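Search this site
Enter keywords
Go

Stop Telling Me the Third Line Doesn't Matter

I watched Saltby lose to Havora again last week, and I'm still a little grumpy about it, so bear with me. Everybody I talked to afterward wanted to blame the goalie. He let in a soft one, sure. But the game was gone well before that, and it was gone in the shifts most folks use to check their phones or go stand in the nacho line.

I mean the third line. The grinders! The guys who get a few minutes a period and whose jerseys you can't find at the team store. I've been going to minor league hockey for most of my adult life, and I'll argue with anyone that you learn more about a team from those shifts than from the power play.

Look at what Havora did all night. Their third line came over the boards, dumped the puck deep, and sat on it. No fancy passing, no highlights, just legs and elbows in the corner until Saltby's defense was gassed. Then the top line hopped on against tired guys (and this is the part that drives me nuts) and everyone called it star power. Well, of course they looked like stars. The other team couldn't breathe.
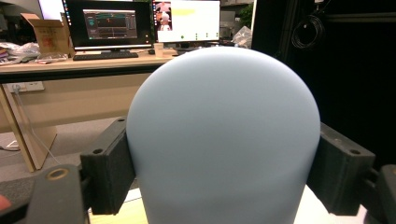

Pale blue, with a black pad on each side.

Saltby had a third line like that back in February. It was slow and kind of ugly and I loved it. Then the coach got impatient after a couple of low-scoring losses and broke it up, moving the best forechecker up to the second line, where he has spent the rest of the year chasing guys who skate faster than he does. I get the thinking — you want goals, so you put your hardest worker next to your shooters. But you've robbed one line to make another one slightly weirder.

Dremis tried the same thing, and they finished with 87 points and missed the playoffs by one. The team that got in had 88. You're telling me a steady third line isn't worth a single point over a whole season? Come on.

And please don't tell me the fans only want scoring. There were 3000 of us in the building, and the loudest cheer of the night came on a penalty kill, when we got pinned in our own end and a fourth-liner blocked two shots in a row. People know good work when they see it.

So put the old line back together for next season. Give it a real shift late in the third period and leave it alone for at least 5 games, even if the first two stink. I'll be in my usual seat behind the Saltby bench, yelling about forechecking.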